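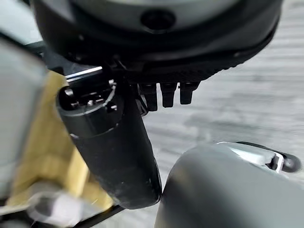

Hoarau has been cutting grip patterns into knobs, caps and handles in Resten for a long time, and the shop opens to visitors one Tuesday in November. Most people never think about grip until a lid slips. Fine ribbing or knurling like the band along the lower edge of the round black housing is the kind of texture the tour spends most of its time on. Coarser patterns hold better in gloves, and finer ones are kinder to bare fingers.

We were a group of 4 and took the morning bus from Hulanville. The first stop was the sample wall, 91 knobs on pegs, all meant to be handled. I liked the straight-cut ones best. Next came the old lathes, two of them running. The noise is considerable, so take the earplugs they offer at the door.

The Rarkier line was closed for cleaning, and we saw it only through a window. Coffee was included. Parking is tight and the gate on the river side stays locked.

5 shares | 4 comments

millpond: Is it all right for kids?

gearhead_t: Mine went last year. Closed shoes only.

Ansty: They let us try the hand tool.

millpond: Thanks, will book.

Contact | Copyright Resten Day Trips | Back to top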